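The Wotton team had the back bench because they had signed up last. Pranab Samarakoon didn't mind. It was close to the outlet and far from the parents.

The task sheet said to install a processor in a desktop board, using the arm only, hands off the table. Each team got three tries. A clean placement was worth 80 points, and bent pins ended your day.

"Catacutan's team got 805 total," Jocelyn Manalo said. She was sitting on the floor with the laptop on her knees. "We have 700 and change."

"So we need this one."

"We need this one."

They had practiced since school let out, mostly on a dead board from Pranab's uncle. He had written the approach in 26 steps and taped the list to the laptop lid. Jocelyn had crossed out nine of them.

On the first try the arm stopped high and wouldn't come down. On the second the chip was turned the wrong way, and Jocelyn hit the stop before the judge could say anything. The judge wrote something down — a short word, from the look of it.

"Last one," he said.

Pranab brought the arm in slowly. He watched the video window and kept his thumb off the key. 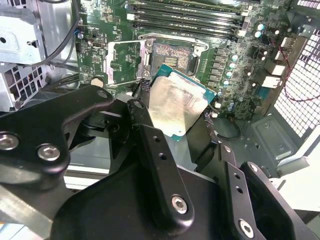 "It's tilted," he said.

"I see it. Two degrees on the wrist."

"Which way?"

"Toward the memory slots. No — back. Back."

He typed the number and read it over. His mother had come up to the rope and was holding his jacket.

"Go ahead," Jocelyn said, and he pressed the key.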